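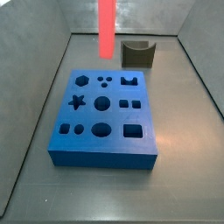

Why do people keep saving the boxes their appliances came in? Because throwing one out feels like admitting the thing inside is here to stay.

Reading time: 5 min
June, by Nerea Robles

I live in an apartment with one real closet, and for six years the best shelf in it belonged to the carton of a Pistometti espresso machine. The machine itself was on the counter, making coffee. The carton was in the closet, making nothing, in excellent condition. My winter coats hung over a chair.

I had reasons. I might move. I might need to send it in for repair. I might sell it, and everyone knows a buyer will pay more for a used coffee maker if it comes in its original cardboard with the little bag that says not to put it over your head. I believed in this buyer for years. I could practically see him at the door, running a thumb along the flaps, nodding.

When the machine did break, I called the company, and a very pleasant person told me they'd mail me their own box. I asked if I could use mine. There was a pause. She said customers were welcome to keep the original packaging for their records.

For their records! I have the box on file.

I brought this up at dinner with some friends, expecting to be laughed at, and found myself in a room full of criminals. Gisela Schwerdtfeger has the box from every phone she has owned, nested in order of size, and she got rid of the phones. Kgomotso Shabalala keeps the carton from a television that he left behind in another apartment, in another city. He moved the box. He paid movers to move the box. When I asked what was in it he said other boxes, in the tone of a man who has been asked what's in the refrigerator.

The companies have a hand in this, of course. Packaging used to be something you tore open with your teeth. Now the lid comes off slowly, with a sigh, and there's a ribbon. I bought a desk lamp from Gusell last year for 96 dollars, and I'd guess the lamp accounts for 60 of them. The rest went into a box so sturdy that I've stood on it to change the bulb in a different, cheaper lamp. You can't put a thing like that out on the curb. It would be like throwing away a drawer.

And there is something honest in the pleasure, which I don't want to be too superior about. A new object in its box is the best it will ever be. It has all its parts. The cord is coiled in a way no human being has ever managed to repeat. Nothing has been lost, chipped or dripped on, and the person who is going to make fresh pasta every week with it still exists – you, with better habits. The Meltia chocolate fountain on top of my kitchen cabinets has been used once. In its box it's a party. Out of its box it's forty minutes at the sink.

My aunt, Purificación Bermúdez, takes the opposite line. She throws out the packaging before she has read it, instructions included, and then operates the appliance by instinct. She has a blender she believes has two speeds. It has more, but they're reached by a button she took for a decoration. She also has a hall closet with coats in it, and an umbrella you can get without moving anything first. I used to find her a little reckless. Lately I stand in front of that closet longer than is polite.

What got me in the end was rent. I pay 2,420 dollars a month, and one evening, instead of doing something useful, I worked out how much of it was going to house cardboard. I won't print the figure. I'll only say that I could have bought a second espresso machine, and that it would have come in a box.

So I flattened the Pistometti carton and carried it downstairs. It took a bread knife and some language. I kept the foam, which was very good foam, and the warranty card, which had expired, and I hung up my coats.

Two weeks later a neighbor I'd never spoken to, Rocío Goicoechea from the third floor, stopped me by the mailboxes. She'd heard I owned that coffee machine and wondered if I'd ever think of selling it. She'd go as high as 300, she said.

Then she asked if I still had the box.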